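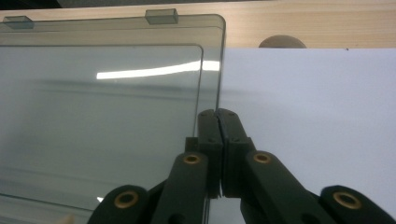
Blair Cowie wrote in after the last post to say that labeling a bin by its contents is a mistake, and that the label should carry a number and nothing else. The contents go in a list. The list can be sorted, searched and printed, and a label on a bin can't.

I have been testing that for the garage and the hall closet since April, and I mostly agree, with some reservations about the list itself.

The old system used category names: Electrical, Paint, Winter, Misc. Electrical overflowed first. Extension cords went into Misc, then into a second bin also called Electrical, and after that a search for a fuse meant opening three lids. Category names assume the categories stay the same size. Mine don't.

The current system has 17 bins, numbered in the order they were filled. Numbers are never reused. If bin 4 is emptied and refilled with something else, it gets the next free number and the old one is retired in the list. This looks wasteful, but it means an old printout can be incomplete without sending me to the wrong bin.

The list is a plain text file, one item per line: number, item, quantity if it matters, shelf. There were 230 lines at the last edit. I tried a small inventory program called Skornix for a few weeks and went back to text. It wanted a purchase price for every entry and would not save a blank field, so I ended up with a lot of sandpaper valued at zero.

Labels are printed on matte white tape, 20 point type, on the short side of the bin only. Gloss tape reflects the ceiling light and is hard to read from the step stool. I put duplicates on the lids at first and took them off again - lids get swapped, and then the bin has two numbers.

Two problems remain. The first is things taken out and returned to a different bin. I check one bin against the list each weekend, which catches some of it. The second is small hardware. Listing every screw size is too much typing, so bin 9 just says "screws, assorted," and I still have to dig.

Gavin Moffat suggested splitting bin 9 by thread type. I may try that when the shelf brackets are up. The brackets are in bin 12, shelf 2, according to the file.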